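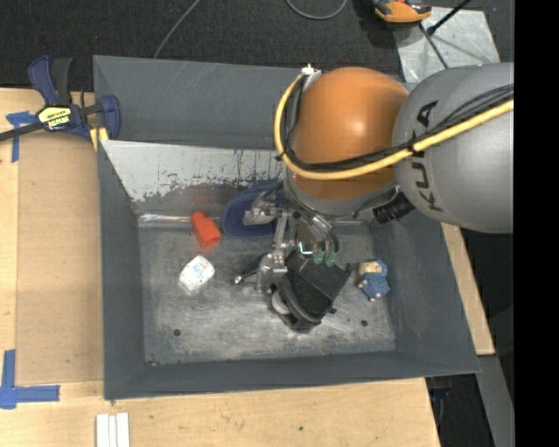 Looking after the bin cell, notes after the summer service

August 4, 2023

I promised to write down how I keep our picking cell in good condition, and I am doing it now before I forget the details. The cell is the one we call Jolura. It has a KUKA arm with a multi-fingered gripper, and it picks mixed objects out of a big gray metal bin on a wooden table. I work at Berkeo, a small workshop, and the care of this cell came to me in July. I am an electrician by training, so some of my mechanical words may be a little wrong. Please forgive me.

The cables first

Most of my time goes to the cables. On our arm they run outside, over the orange housing and then over the gray link: one thick yellow cable and a bundle of thin black ones strapped next to it. When the wrist turns far, this bundle is pulled. If the strap is too tight, the cable bends sharply at one point, and if it is too loose, the loop hangs down and can catch on the bin wall.

My method is simple. I switch to manual mode, set the speed very low and drive the wrist slowly to both ends of the travel we use in the program. At each end I stop and look at the yellow cable near its small white connector. There must still be a soft curve. Then I move the strap if I need to, always only a little, and repeat the whole travel. Last month I had to do this 4 times before I was satisfied. Cutting a new strap costs nothing, so I never try to reuse the old one.

I also wipe the cables with a dry cloth and feel for hard places with my fingers. Once I found one in a thin black cable which looked perfect from outside – we changed it the same afternoon.

The bin must not move

A bin that moves by a few millimeters gives very strange errors. The arm comes down in the right place for the program and in the wrong place for the real floor. We hold the bin at the left with a bar clamp, and there is blue tape on the board beside it for reference. After every service I check the clamp first and the tape second. When the tape begins to lift at the corners I put new tape before I take off the old, otherwise the position is lost.

The floor of the bin is quite scuffed. I asked if we should paint it, and the answer from Ekwood, who helped us with the first setup, was no. Fresh paint would come off on the fingers. Now I only vacuum it and run my hand over it to find burrs. The sloped sheet-metal panel at the back is also flaking where the two tones meet. I brush it with a soft brush so the flakes do not end up in the gripper joints.

The gripper

It has open linkages and many small bolts, so I go slowly here. With the power off and locked, I touch each bolt with the key, and I do not turn with force. In July, 7 of them were a bit loose, all in the same finger. I put a small line of paint marker over each bolt head after tightening, so next time I can see if it has turned.

For grease I use very little, and I clean off what comes out. Too much grease collects dust and then it moves onto the objects.

The test run

After the service I put in our usual mixture. It has a bulky black thing, a blue oval one, an orange-red plastic piece, a white container and a small blue figure. The black one is the hardest because it lies how it wants, and the fingers must come down over it without pushing it to the wall. I run up to 60 picks at reduced speed and keep my hand near the stop button the whole time. I listen more than I look. A dry joint makes a small clicking sound, and you hear it well when the compressor in the next room is off.

Still open on my list: a better guide for the cable bundle over the gray link, and a second set of straps. The straps are ordered from Ñahui and should arrive in 8 days.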